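Chapter 7
Keeping Records That Last

Terms to know: retention period, master copy, working copy, finding aid, migration, disposal log

Every organization produces records. A dental office has patient charts, a town has building permits, and a furniture store has delivery slips and tax forms. Most of these are looked at a few times in their first year and then hardly ever again. A small share will be needed long after the people who made them have left. The work of a records office is to know which is which, and to be able to find the right one when somebody asks.

Chapter 6 dealt with how records are created and named. In this chapter we turn to storage. We begin with paper, move on to digital files, and finish with disposal, a step that many offices put off for years.

7.1 The Skovholm Water District

The town of Skovholm set up its water district with 19 customers and a single ledger. By the time Roksolana Boiko was hired as records clerk, the district held 492 boxes of paper in the basement of the Ferner Street pump house. There was no finding aid. Some boxes were labeled by year, some by street, and a good many had only the initials of a former manager.

In September a landowner asked for the original easement on a pipe crossing his field. Boiko and her supervisor, Noreen Moynihan, spent 3 weeks looking for it. The easement was in a box of meter readings. The district then agreed to pay for a proper survey of its holdings, and Boiko drew up a plan in stages. She listed the contents of every box, set a retention period for each type of record, and had the permanent records scanned.

We will come back to Skovholm several times. Its problems were ordinary ones — mixed boxes, missing labels, no written rules — and its solutions did not cost much.

7.2 Master Copies and Working Copies

Once a record has been scanned, there are at least two versions of it to look after. The master copy is the one the office promises to keep. It is stored apart from daily work and is opened only to check it or to make a new copy. The working copy is the one staff search, print, and send out. If a working copy is damaged, it can be replaced from the master. Hard disk drives are widely used for both kinds of copy, and the rules in this section apply to them as they do to tape or a rented server.
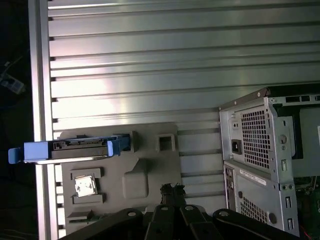 How often should a master copy be checked?

At least once a year, and again each time it is moved to new equipment. The check should be written down with the date, the name of the person who did it, and any files that failed to open.

Moving files to newer equipment or a newer file format is called migration. It should be planned before the old equipment fails. At Skovholm, the first set of scans was saved in a format used by only one program. When the district changed programs, 70 maps had to be scanned again from the paper originals. Boiko now keeps a one-page list of every format in use and reviews it when the yearly budget is drawn up.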